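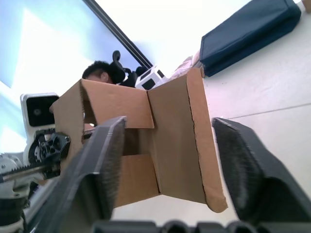

Ten reels of the Didenko collection play back sharp in the public listening player, and I don't accept that the tapes are at fault. I have been told twice now that it is "probably an issue with the original recordings", by people who haven't heard them. The reels are back in their archival cases at Neltoreck, and I want them to stay there. Every extra trip means packing them again, and a packing case is no place for acetate tape while a help desk makes up its mind. So please read the whole log before asking me to pull the originals.

Ticket subject: Access copies a semitone sharp, Didenko field recordings
Opened: March 5, 2021
Opened by: Ursina Widmer, sound collections, Neltoreck
Product: Arneo catalogue, listening player
Priority: Normal (I asked for high; it was changed)
Status: Open

Summary of the problem

The collection is 43 open reels of village fiddle, frame drum and unaccompanied song. The transfers were done by Troltix and delivered as preservation files with checksums. We loaded those files into Arneo, which made its own access copies for the public player. A visiting fiddler tried to play along with one of the wedding tunes in our reading room and couldn't find the key. She had learned the tune from a cassette dub of the same reel and said ours was high. I checked it against the preservation file and she was right.

What I can say for certain: 10 of the 43 are affected. The other reels sound the same in the player as they do in the preservation files. Where a reel is affected, all of it is affected, speech announcements included. The collector's voice sounds pinched, as if he had a cold.

Entry 1. First reply from Arneo support

"Thank you for reaching out. Pitch variation is common in historical field recordings due to battery-powered recorders running slow. We recommend contacting your transfer provider."

My note: Yes, battery recorders run slow. I have listened to enough of them. A recorder running slow gives you a tape that plays back fast, and that would be present in the preservation file as well. It isn't. The preservation file and your access copy disagree with each other, and one was made from the other by your software. The transfer provider wasn't in the room.

Entry 2. I contacted the transfer provider anyway

Troltix sent back their transfer sheets the next morning. Each sheet lists the machine, the speed, the head alignment and the reference tone at the start of the session. I don't take transfer sheets on trust either, as a sheet can be filled in by habit, so I measured the reference tone in the preservation files for three of the bad reels and three of the good ones. The tone was where it should be in all six. In the access copies of the three bad reels, the tone was high.

That settles it as far as I'm concerned. A reference tone doesn't get tired and it doesn't have a regional tuning.

Entry 3. Second reply from Arneo support

"This sounds like a sample rate mismatch. Please confirm the sample rate of your source files and re-upload."

My note: A better guess than the first one, but I don't think it fits. When a file is labelled with the wrong sample rate, speed and pitch move together. A sharp file is also a short file. And with the two rates people most often mix up, the error is well over a semitone. Ours is exactly one. I measured 100 cents on the reference tone, on each of the three reels, with nothing left over. Faults caused by accident are rarely that tidy.

I re-uploaded one reel regardless, as asked, under a new record. See entry 5, where this turned out to matter more than I had expected.

Entry 4. Duration test

Steps, for anyone who wants to repeat it:

Open the preservation file for reel 6 in any audio editor.
Find the drum stroke that opens the second dance and the hand clap that closes it.
Measure the time between them.
Download the access copy from the player and measure between the same stroke and clap.

Result: 80 seconds in the preservation file, 80 seconds in the access copy. If the whole thing had been sped up by a semitone, I'd have lost more than four seconds of it. I've lost nothing.

So the pitch has been raised and the length has been left alone. Tape machines can't do that, and a mislabelled sample rate can't do it either. It takes a piece of software that was told to. You can hear it working if you know where to listen: the drum strokes have a soft smear in front of them, and the fiddler's bow changes have gone a bit watery. I'd taken that for ordinary compression, which was careless of me.

Sent the above to Arneo support with both clips attached.

Entry 5. The re-uploaded reel

The copy of reel 6 that I uploaded under a new record played back at the correct pitch. Same source file, same checksum, same settings on my side. Support wrote at once to say the problem was solved and could I close the ticket.

No. A fault that goes away for no stated reason hasn't been fixed. I asked what was different between the two records. I was told nothing was different. I put the two records side by side and went down the fields, and one thing was. The new record was bare, as I'd only filled in the title and shelf number. The old one had the full catalogue entry, including a note in the field called Instrument tuning.

On reel 6 that note reads: "Fiddle tuned a semitone below standard. Collector's remark."

Entry 6. Checking the field

I went through the tuning field for the whole collection. It is filled in for 10 reels, and they are the same 10. On every one of them the collector had written down that the fiddle sat a semitone low, and our cataloguer had copied it out faithfully.

Test A: removed the note from the record for reel 11 and regenerated the access copy. Correct pitch.
Test B: put the note back and regenerated. Sharp.
Test C: changed the note to read "Fiddle tuned low". Correct pitch. It seems to want an interval.
Test D: typed "Fiddle tuned a semitone above standard" on a scratch record. Came out flat.

I'd like somebody at Arneo to look at test D in particular. The software is reading a description of how people tuned their instruments and treating it as a defect to be put right.

Entry 7. Third reply from Arneo, from a different person

This one was useful and I'll say so. There is a derivative profile called Listener Friendly, switched on by default at the last upgrade in December. Among other things it includes "reference pitch normalisation", which looks in the tuning field and shifts the audio to match standard pitch. It was meant for choirs and school orchestras who use the same product and want to practise with old recordings. It wasn't in the release notes we received. I was told that it was. I've read them again and it wasn't, unless it is covered by "various playback improvements".

Workaround supplied by Arneo:

Go to Administration, then Media, then Derivative profiles.
Choose Listener Friendly and untick Reference pitch normalisation.
Save, and regenerate the access copies for the affected records.

Note that unticking the box doesn't regenerate anything. The old copies stay in the player until you do it by hand, and the player's own cache holds them overnight. I'd have concluded the workaround had failed if I hadn't gone back the next day.

Entry 8. Results after the workaround

All affected reels regenerated. Reference tone measured on each access copy and compared with its preservation file. No difference. The smear on the drum strokes has gone too.

I also turned off the other options in the profile, which were level smoothing and something called Clarity. I asked what Clarity does and was sent the marketing page. It can stay off.

Entry 9. Why I am leaving this open

Support have asked a third time whether the ticket can be closed. My remaining points:

The option is on by default for every customer, including other sound archives. A low fiddle is a fact about how that music was played. Anyone transcribing from our player over the winter has written those tunes out in the wrong key, and I've had to email the two researchers I know of. I can't email the ones I don't know of.

There is no mark on an altered access copy. The file details panel described the shifted copies as "derived from master, no edits". I'd like that wording explained, or removed.

I was offered a promise that the default will be "reviewed for a future release". I've had that promise before about the date field, which still can't cope with a reel recorded over two years.

I'm also not convinced that the tuning field is the only one being read. There is a Performance speed field next to it, and a few of our records carry remarks in it such as "taken slowly for the recordist". Regenerated copies of those seem fine, but I had already turned everything off by then, so that proves nothing. Before this is closed I want a written list of which catalogue fields can change the audio, from someone who has looked at the code.

Entry 10. Latest

Reply received: "We have passed your feedback to the product team. Is there anything else we can help you with today?"

Yes, the list from entry 9. In the meantime the tuning notes stay in the records as the collector wrote them, and I'm measuring the reference tone again after each Arneo update. Next check is with the coming maintenance release.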